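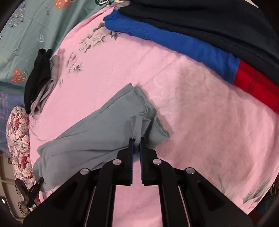
Ticket: Old rewatch episodes disappeared from our feed in the Plultari app
Opened by: Yoga Wibisono
Product: Timance podcast hosting
Status: Solved
Opened: Oct 26, 2024

Problem

Hello. I take care of the feed for our podcast, Jusska Rewatch, where we talk about old TV comedies season by season. We have 495 episodes published on Timance. In the Plultari app the list now stops after the newest ones, and everything before our third series is missing. The listeners who want to begin from the pilot of the first show cannot find it.

In the Timance dashboard all episodes are present and marked "Published". The audio plays when I open an episode page in the browser. On our own website the player is also complete.

What I have tried before writing:

1. Removed the show from Plultari on my phone and subscribed again. Same result.
2. Asked my co-host Jericho Lagman to look on his tablet. He has the same short list.
3. Opened the feed address in the browser and searched for the title of our first episode. It is not in the text, so I think the problem is in the feed and the app is only showing what it receives.
4. Pressed "Refresh feed" in the dashboard and waited 40 minutes. No change.

I did not change any setting in the last weeks, except that I uploaded a new cover for the Halloween specials.

Reply from Mylene Fajardo, Timance support

Hi Yoga, thank you for the clear list. Please go to Show, then Feed, then Advanced, and tell me what number you see in the field "Episodes in feed". The highest value allowed there is 600. Please also tell me if you see one feed address on that page or two.

Reply from Yoga Wibisono

The field says 15. I am sure that it was not so before, because in May we had a listener who downloaded the complete first season through Plultari and wrote us about every episode.

I see two addresses. The first one I know. The second one has the word "specials" at the end and I have never used it.

I changed the field to 600 and saved. The page says "Saved", but when I load it again the number is back to 15. I repeated it in a different browser, also logged in as owner. Same.

Reply from Mylene Fajardo

This helps. I passed it to Eckhard Grube on the feed team. Please do not delete the second address for now.

Reply from Eckhard Grube, feed team

I looked into the account. When a season gets its own cover, our system offers to make a separate feed for that season. The box for this is checked in advance in the upload window. So a second feed called "specials" was created, with the default limit of new feeds, and the Advanced page was showing the settings of the first feed but taking the limit from the second one. It also wrote this limit into both. This is a mistake on our side.

Please do these steps in this order:

1. Go to Seasons, open the Halloween specials, and uncheck "Separate feed for this season". Your cover stays.
2. Save, then log out and log in again.
3. Go to Feed, Advanced. You should see one address only. Set the limit to 600 and save.
4. Load the page again and check that the number has stayed.
5. Press "Refresh feed" one time. The apps can need up to 40 minutes to follow.

Reply from Yoga Wibisono

I did all five steps. After step 3 there is one address and the number stays. The first episode is again in the text of the feed, and in Plultari I can scroll down until our talk about the pilot.

One small thing remains. Two episodes about the school dance two-parter are in the wrong order, the second part is before the first. Both have the same date and the same hour. Was it always like this?

Reply from Eckhard Grube

With the same time, the order in the feed is not fixed, so it can change when the feed is built again. Move the second part one minute later under Episode, Date and time. You do not need to upload the audio again.

Reply from Yoga Wibisono

Done, and the order is correct now. Jericho has the full list on his tablet too. You can close the ticket. Thank you both for the patience.

Closing note by Mylene Fajardo

Closed as solved. The fault with the limit field is reported internally and this ticket is linked to it.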